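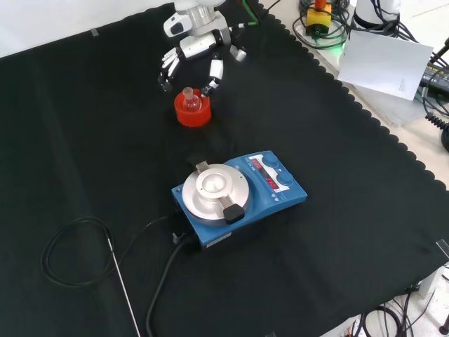

I have been meaning to write about hotplates since May, when the old one at Clostport finally gave up. It had done 4,000 hours by Arvo Karppinen's reckoning and it looked it. The blue one on the black cloth is the type I would buy now: two knobs, a red display you can read from the other side of the bench, and a round aluminium block that sits on top of the plate with a well in the middle. The block matters more than people think. A round flask on a flat plate only touches at one spot, and you wait ages for it to come up to temperature.

I keep the probe plugged in all the time and coil the spare cable on the left -- on the right it ends up under my sleeve. Stoppered flasks wait in a holder until I want them. I used to stand them in a mug.

Set the stirring low to begin with. Jacqueline Texier starts hers at 1,000 and then wonders why the bar is rattling. I go up in steps and leave it three minutes at each.

Never lift the block by its rim, even with gloves. Use the handle.

I still need to order a spare probe from Eskola before Sunday.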